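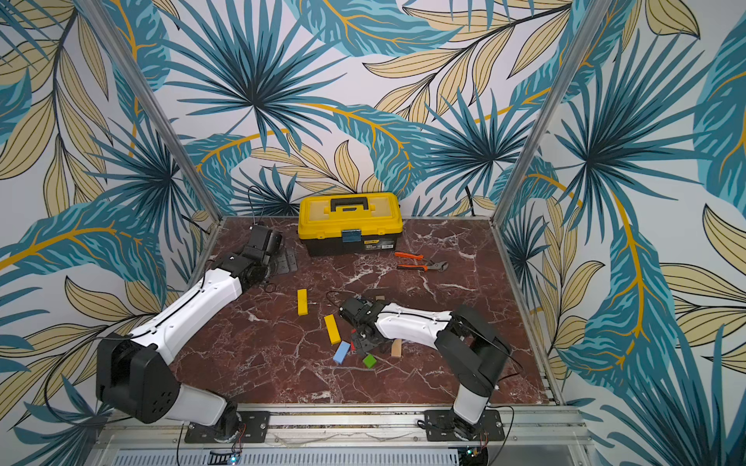
About Clultari

Clultari records demonstrations for two-arm robots. A person moves the arms through a task, by hand or by remote control, and we deliver the recording in a form that a learning team can train on. We do not build arms and we do not sell trained models.

What we do

Most of our work is tabletop handling: blocks, hand tools, cases with latches and handles. A customer sends a task sheet and, where needed, the objects. We write the start conditions, run the sessions and check every episode before it leaves the building.

How a task is shown

Remote control is the default. The operator holds a pair of leader arms on a separate bench, and the arms in the cell follow joint for joint. Our own control software, Imow, logs commanded and measured positions together with the camera streams on one clock.

Hand guiding is used for short contact tasks where the operator needs to feel the part. The arm is put in gravity compensation and moved directly. Those episodes are replayed without the operator and recorded on the replay — otherwise the operator's hands end up in the training images.

The cells

We run nine cells at our Moderberg site. Each has two arms on a common front rail, an aluminum frame and a fixed camera. Walls and work surfaces are changed between batches, and patterned wallpaper and veined marble prints are both in regular use. A policy trained against one plain gray background tends to fail on the next one.

Operators

New operators train for eight days before their recordings count toward a delivery. The last part of that training is Fu, our internal test set of 232 start layouts. Failed attempts are kept and labeled — several customers ask for them.

Delivery

Episodes are supplied with joint data, video, task text and a pass or fail label. Batches are normally released within five working days of the final session. Raw logs are available on request.

Bookings for September are open. Send a task sheet and object list to the Moderberg office.

Page last revised 18/04/2019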